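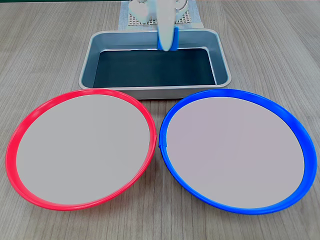 Red plate, blue plate, tray.

I promised back in the spring that I'd write more about the sorting project, and then of course I wrote nothing at all, so let me catch you up while the coffee is still warm. The short version is that I'm teaching an arm to put small things where they belong, and the way you teach it is by doing the job yourself, over and over, while it records everything. I had pictured a lot of clever programming. What I do most evenings is steer a gripper with my own two hands and mutter at it!

As of last night I have 145 examples I'm happy with. There were more, but I threw out a whole evening's worth after I watched them back and saw how I'd been driving. I was tired, and every single approach came in crooked and then got fixed at the last second. Reece Ashworth, who has been my sounding board on all of this, thinks I should have kept a few of those, and we went back and forth over it for far too long (his tea went cold, mine didn't, I talk less than you'd think). His point is that the arm ought to see somebody recover from a bad start. Mine is that it ought to see somebody recover on purpose, so now I record those separately and give them their own folder, which I have named Cropper for no good reason at all.

The other thing I've learned is how quickly I fall into habits. Left to myself I'll set the pieces down in the same comfortable spot each time, and then the model only ever learns that spot. So now I work from a list of 12 starting layouts, and I shuffle it before I sit down. It's slow going, and my shoulders complain, but the examples are so much more varied than they were in my first batch that I can't be too grumpy about it.

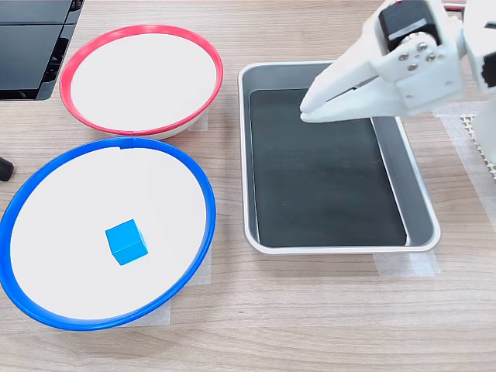

Pauline Mapplebeck wrote in after my last post to say that she'd stop shuffling the layouts and start shuffling the time of day, as her own examples all fell apart the first time she ran the arm with the morning sun coming in. I hadn't thought of that one, Pauline, and I've been turning it over all week. Nearly everything I have was recorded after supper with the same lamp on.

So the plan is 2 early sessions before work, blinds up, and then another round of training to see if it makes any difference. I'll post the results either way, once I've found where I put the good extension cord.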